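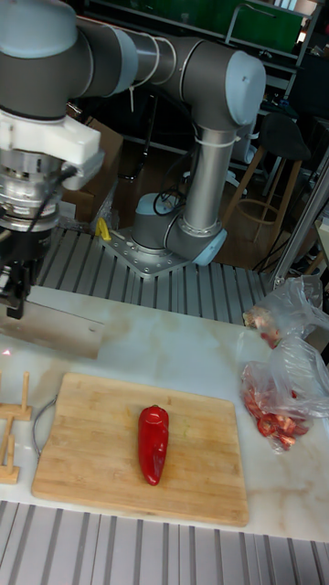 Saturday, Clondell bench. Started on the Valderrama phone dump for the fake-landlord deposit case. The export holds 718 messages, 19 of them with payment requests. Hash checked against the intake sheet, match.

Step 1. Sorted by sender. Three numbers use the same account name, spelt two ways.

Step 2. Receipt for 2000 re-read at higher contrast. Date line still unclear — leave it out of the summary. 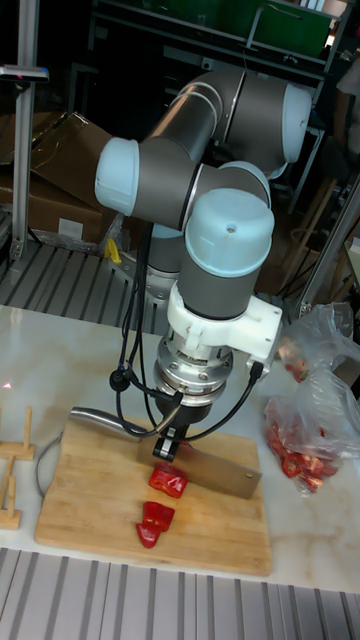 Step 3. Marleny Usuga to compare the signature with the Plalen lease. Teófilo Paucar has the original.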